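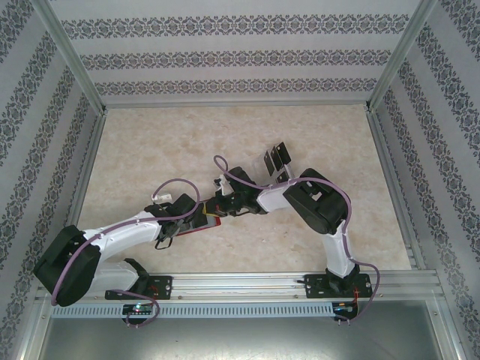

Re: [floor-list] Two-arm cell at Horkorbridge, what happens to the returns bench

From: Sharon Rugemalira
To: floor-list
Date: November 10, 2021

Erhan, thanks for writing it up. I read it twice and I still have problems with it, so I'm answering on the list instead of catching you at the coffee machine. Quoting your message where I need it.

Erhan Polat wrote:
> The cell has two arms on one rail and they work toward the middle,
> so one can hold a piece while the other comes in from the other
> side. That is the part our people do with two hands all day. The
> trial covers 14 shifts. In that time the cell handled 1,751 pieces
> and put 400 of them aside for a person to look at.

I believe the numbers. I was there for a few of those shifts and the log matches what I saw. What I don't believe is the way they get used in the next paragraph, so let me take the 400 first.

Every one of those pieces went to the bench. Sigrun and Chepkoech took them, on top of their own trays. They were the bent ones, the ones with tape stuck on them, the ones where the label was on the wrong side. On a normal shift those are mixed in with the easy ones and you get a breather between them. With the cell running, the bench gets the bad ones back to back. Chepkoech told me her hands were worse after a trial shift than after a regular one, and she had handled fewer pieces. Your table has her down as "load reduced." By count, yes.

> By comparison, the bench handled 2,185 pieces over the same number
> of shifts last January, with two people. So we are already close,
> and the cell doesn't need breaks.

Last January the bench was also doing the Skusell cartons, and those had to be opened, sorted and taped shut again. None of that is in the 2,185. I know because I filled in those sheets and there was no column for it. We asked for one and were told the sheet was fixed. If you compare the two figures now, you're comparing a whole job with a slice of one.

And the cell does need breaks. It takes them when a cable snags, or when a grip slips and the arms park themselves, or when Yutong has to come over from maintenance with the laptop. In the log those are "pauses" and they don't count against it. When Sigrun goes to the bathroom it counts against her. I would like both written down the same way, whichever way that is.

> Holding one flat part at an angle so the second arm can reach it
> sounds simple, but it took the integrator a long time to get right.
> Now that it works, adding new parts should be quick.

Look at the picture at the top of this message. One flat red piece in the left gripper, tilted, the right gripper pointing in at it, and nothing else on the surface. I've got nothing against it, it's nice work and I enjoyed watching it. But a bench in this building has never looked like that. Ours has trays, a roll of bags, somebody's gloves, and three kinds of part that came in the same bin because Hrnčiar ships them that way. Before each trial shift somebody emptied the bin and sorted it so the cell would only get what it knew. That somebody was me, for nine of the 14. I don't find my time anywhere in the write-up.

"Should be quick" is also what we heard about the Bruvby wrapper. It is a good wrapper now. The first year it had one person standing next to it full time pulling film out of the rollers, and that person had been promised a move to planning.

> Nobody is losing a job over this. People will move from handling to
> supervising, which is more interesting work and easier on the body.

This is the part I'd most like to see changed before it goes upstairs. What is supervising? During the trial it meant standing by the enclosure, watching two arms, and pressing reset. Chepkoech did a full shift of it and asked not to be put on it again. She said the day at the bench goes faster. You can't talk to anyone properly because you have to keep looking, and if you look away and it drops something, you're the one who fills out the form.

If supervising means something better than that, then please write what it is: what grade, what training, who gets it first, and whether the night people are included. I asked Yutong if maintenance had been told to train anyone, and the answer was no, not yet, there is no budget line for it. A sentence that says people will move into a job ought to have a job in it.

I'm also not comfortable with "easier on the body." For the easy pieces, sure. See what I said about the 400. It would take one short talk with the two people who did the work to find out, and as far as I know neither of them got asked for the write-up.

So here is what I'd want before I put my name under it:

- The sorting time counted as part of the cell's work.
- Stops logged the same way for the cell and for the bench.
- Trial shifts with an unsorted bin, straight from the dock.
- Sigrun and Chepkoech in the room when the results are discussed, on paid time.
- A real description of the supervising job, with the grade on it.

I'm not asking for the cell to be switched off. Some of the lifting and turning I would happily hand over tomorrow — my left wrist would vote for it. But I've been through the wrapper and the scanner gates, and both times the plan said the work would change and then the only thing that changed on paper was the headcount.

Erhan, if you have the raw log with the pauses in it, could you send it to the list? The version attached to your message only has the daily totals.

Sharon
Returns, day shift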